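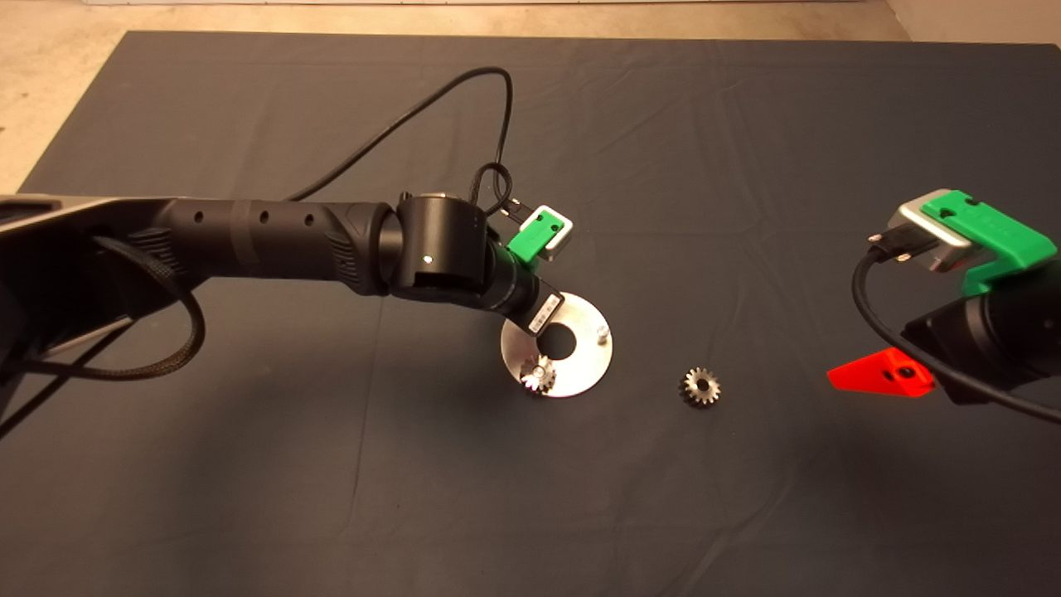
Une nappe gris foncé, avec ses plis souples.

Nappes et tissus sombres : les laver, les sécher, les garder sans plis

Le gris anthracite est une couleur très pratique pour une table, mais elle montre tout : la poussière, les poils du chat, les traces de calcaire et surtout les plis. J'en utilise depuis plusieurs années, à la maison et sur la table de couture, et j'ai noté au fur et à mesure ce qui marche chez moi. Je vous donne mes habitudes, vous prendrez ce qui vous convient.

Avant le premier lavage

Une nappe neuve de couleur foncée perd presque toujours un peu de teinture. Je la laisse tremper une nuit dans l'eau froide, seule, dans une bassine. Si l'eau est encore colorée le matin, je change l'eau et je recommence. On lit souvent qu'il faut ajouter du vinaigre ou du gros sel pour fixer la couleur. J'ai essayé les deux et je n'ai pas vu de différence, sur du coton du moins.

Si vous achetez le tissu au mètre, lavez-le avant de faire l'ourlet. J'ai perdu une belle pièce de coton Drasis de cette façon : l'ourlet était fait, le tissu a rétréci et les angles ont commencé à tirer. Il a fallu tout découdre.

Le lavage

À l'envers si la nappe a un envers, avec des couleurs du même ton, à 30 degrés. Je mets moins de lessive que la dose indiquée. Les marques blanches que l'on trouve quelquefois sur le tissu foncé sont très souvent de la lessive mal rincée, et il suffit alors d'un rinçage de plus. Je prends une lessive liquide, parce que la poudre se dissout mal à basse température. Pas d'adoucissant : il laisse un film, et l'eau renversée reste en gouttes à la surface au lieu d'être absorbée.

Ne remplissez pas trop le tambour. Une grande nappe doit pouvoir tourner librement, sinon elle sort avec des plis cassés qui demandent ensuite beaucoup de fer.

L'essorage et le séchage

C'est ici que presque tout se décide. Ma machine propose 1407 tours, un chiffre étrange que je n'ai jamais compris, et c'est beaucoup trop pour ce travail. Je règle sur 900. La nappe sort plus lourde, mais le poids de l'eau tire sur les fibres pendant le séchage et il y a moins à repasser.

Je la sors tout de suite. Je la secoue deux ou trois fois par les coins, puis je la pose sur deux fils parallèles, à l'ombre. En août, une heure de plein soleil a suffi pour laisser une bande plus claire sur ma nappe préférée, juste à l'endroit du fil, et elle y est toujours.

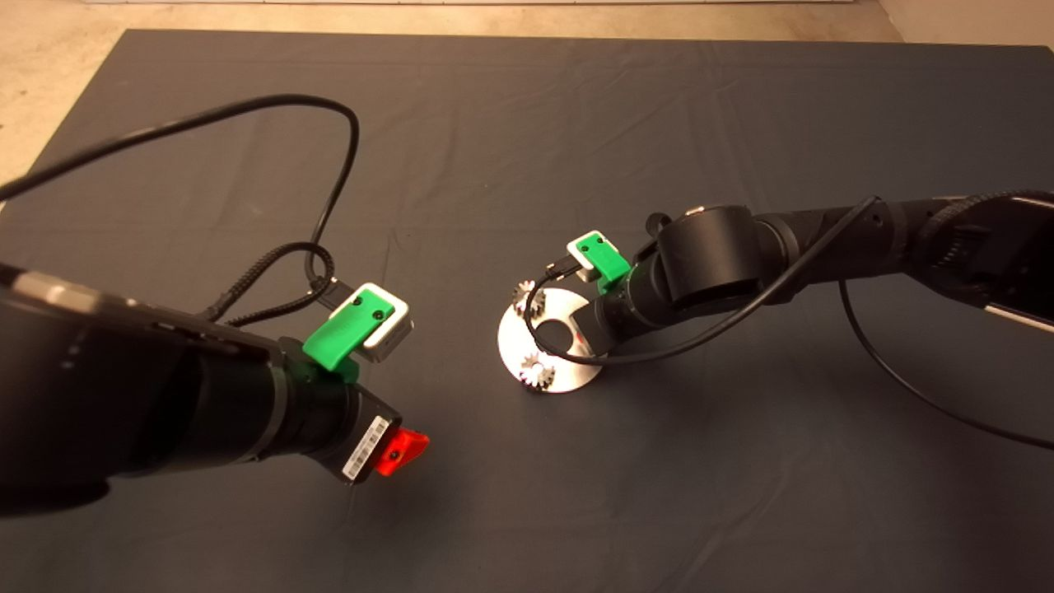 Pour les plis qui restent, on n'a pas toujours besoin du fer. Étendez le tissu sur la table le soir, vaporisez un peu d'eau et lissez avec le plat de la main, du centre vers les bords. Le lendemain, une bonne partie des petites marques a disparu. Cela marche bien avec le coton et le lin, moins bien avec les mélanges de polyester.

Le repassage

Toujours sur l'envers, ou avec un linge fin entre le fer et le tissu. Le fer posé directement sur un tissu foncé fait des traces brillantes, et ces traces partent difficilement. Un linge humide et beaucoup de vapeur les diminuent parfois – je dis bien parfois.

Taches et poussière

– Cire de bougie : laisser durcir, gratter avec le dos d'un couteau, puis passer le fer tiède sur du papier absorbant.
– Calcaire : eau et vinaigre blanc en parts égales, tamponner, rincer.
– Gras : terre de Sommières pendant la nuit, brosser le matin, et seulement après, laver.
– Poils et peluches : un gant de caoutchouc légèrement humide, passé toujours dans le même sens. J'avais acheté une brosse Clunlow pour cela, le gant de vaisselle est meilleur.

Le rangement

Plier une nappe en huit, c'est préparer les plis du prochain repas. Je roule les miennes autour d'un tube de carton, celui qu'on vous donne volontiers dans les magasins de tissu si vous le demandez le soir, avant la fermeture. Ma plus longue nappe demande un tube de 1550 millimètres, que je garde debout derrière l'armoire. Si vous n'avez pas la place, pliez en trois dans la longueur et posez la nappe sur un cintre à pantalon, avec une serviette roulée sur la barre.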